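Workshop > Galleries > Benches and Boards

Print this page | E-mail this page

Benches and Boards

Gyu-bin Kwak keeps this gallery of work surfaces and the boards that go on them at the Skakcombe workshop. It was started in January, when the old benches went out and the metal tables came in. Notes go with the pictures where there is something worth writing down.

The tables. Blue metal, perforated across the top. Small screws drop through the holes, so anything with loose parts gets done on a board or in a tray. The tops are wiped down at the end of the day. Table 2 is the one by the sink.

The boards. Most are bought in from Janach. A few were made here from offcuts, and those are kept on the lower shelf with the clamps. Boards are stored flat. Two that were left standing against the wall over the summer bent and had to be planed again.

Sanding goes up to 200 grit and stops there. Finer paper was tried on one of the Duan boards and parts slid around on it too much.

Glued strips of pale wood, light cream next to tan, with the grain running the long way across the table. The smooth face goes up.
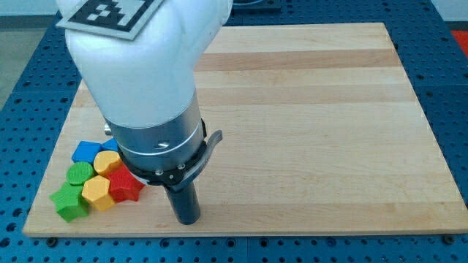
Oil is put on thin and the board is left for 21 hours before it goes back on a table. Rags are hung over the rail by the door to dry, opened out. The tin on the shelf marked Stultus is wax for the drawer runners and should not be used on boards.

Last updated 2024-12-31

Contact | Copyright Skakcombe Workshop | Back to top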